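## About Kerslake

Kerslake packs lunches. Darcy Goodwin started it with 2 trays and a loan, and we now send out 1,000 boxes every Friday – most of them to the right address.

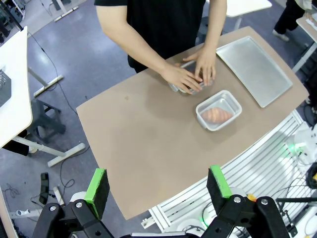
We also pack for Dosness, who are fussier than we are, and we've forgiven them.

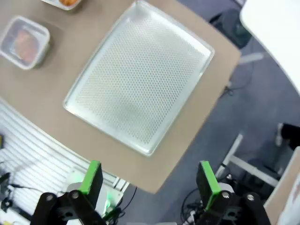 Our menu is short by choice, mostly Darcy's. Food goes in clear plastic containers, so there are no surprises. The perforated tray has its own following here. Orders close at noon.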